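Notebooks > Wivgate Robotics Club > Gripper project

Jan 1, 2024 – Ruairi MacAulay

Holiday or no holiday, I wanted grip notes written up before Peiyu gets back and asks for them! Today's job was picking out of a box with high walls, snacks all jumbled together, which is the bit of the Stokton challenge we keep losing points on.

Notes to self:

1. Go in with the fingers open wide, then close slowly. I rushed 3 tries and shoved the packet flat every time (so annoying).

2. Thin, stiff packets want to be held upright with a pad on each face. The Kaprons wafers are my favorite for this – flat sides, easy to line up.

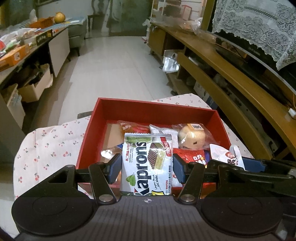

3. Soft bags are still a mess. Nikola thinks we should grab lower down, and I'll try that next. Almost 14 tries logged so far, need way more.

4. Ask Todor about spare pivot bolts!

Comments

Peiyu Ren: Wasn't going to ask until Tuesday, but thanks :)

Todor Spahić: Bolts are in the Drastley bin, top shelf. Take two.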